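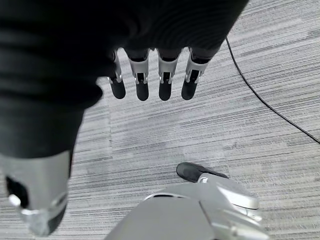 Why did the second batch of rye loaves come out so much better than the first? The starter was fed twice before mixing instead of once, and the dough went into the tins far wetter than I'd dared before.

March, 6.40 in the morning

Very pleased with this one! Cut the first loaf after a full night under a cloth and the crumb is even right down to the base, no gummy line at all. The last lot had a stripe like putty along the bottom and I was blaming the oven, which now looks unfair on the oven.

What went in for the Prinovstead loaf, batch two:
Dark rye flour, 2,000 g
Salt, 40 g
Water to 77 per cent of the flour for the main dough, plus whatever the seed soaker was holding
Starter from the Pan jar (the old one with the chipped lid, still the liveliest thing on the shelf)
Caraway, a good spoonful, toasted this time

I'd been frightened of the water. It looks all wrong when you mix it, more like mortar than dough, and every instinct says throw in another handful of flour. Don't! Wet hands, wet scraper, smooth the top and leave it be. It cracked nicely across the top before going in, and I took the cracks as the signal to bake and ignored the clock.

Oven: 222 on the dial to start, then down to 170 once the crust had set. Kept it there until the middle sounded right when knocked. I know knocking is a poor test for rye, so next time I'll use the probe as well and write the reading in here.

Toasting the caraway was a last-minute idea and I think it stays. The smell went right through the building and the flavour is rounder, less like cough sweets. Might try half caraway and half fennel, though fennel can bully everything else. Small tin first.

The Hollevik flour is coarser than what we had in the winter and drinks more slowly. Gave the mix a rest of half an hour before adding salt, and it loosened up beautifully in that time. Worth repeating with the old flour, as there's still most of a sack to use up.

Fornetti tins: the long ones released cleanly, the short ones stuck at the corners again. Greased both the same way. Possibly the short ones want re-seasoning, or I'm rushing the turning out. Will line the corners with paper and see.

Still to do
Feed Pan jar tonight and again first thing
Try one loaf with the cold overnight rise, everything else unchanged
Keep back a heel from this batch and taste it each morning until it goes dull
More caraway, nearly out

Second slice with butter and salt, even better than the first. The sourness is coming up as it sits.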